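Laundry and the machines

Last month my neighbor Liliana asked me when she can buy a robot that folds her clothes. She has three children and she was serious. I told her to wait, and then I felt that this was a poor answer, so I am writing a longer one.

I work in maintenance at Medari, where we pack spare parts for kitchen equipment. We have 2 automatic lines there. They move boxes of one size, all day, and I have respect for them. But when a box arrives with a soft side, the line stops and someone must walk over. In September I wrote down every stop for my own interest. There were 189, and most of them were because something was bent, soft or lying a little wrong.

Clothes are soft all the time. A box has six sides and keeps them. A shirt has a front and a back, two sleeves and a neck, and after you drop it on the table it can have almost any form. My mother taught me to fold by holding the shoulders and giving one shake. I do not look much at the shirt when I do it. My hands know where the cloth is heavy and where it is caught. For a machine, that shake is already a difficult thing.

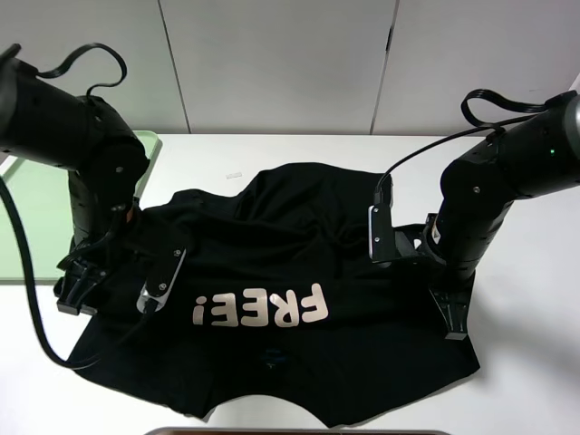 Why is folding harder for a robot than lifting a heavy box?
A box keeps its form when you grip it, so the robot can plan the whole movement before it starts. Cloth changes with every touch, and the robot has to look again and decide again.

My colleague Senad thinks I am too careful. He says that two arms working on a T-shirt is already most of the way, and that the rest is only practice. Maybe he is right about the practice. But a T-shirt is the kind one. I would like to see the fitted sheet, or the small socks of Liliana's youngest, which are never in pairs even when I babysit and try to help.

There is also the basket. Before folding, somebody must carry the clothes up the stairs, find the sleeves that are inside out and put the wool to one side. At my house this takes longer than the folding itself.

So I still say to Liliana: wait. For now she has given the towels to her oldest son, who folds them in three and wants to be paid.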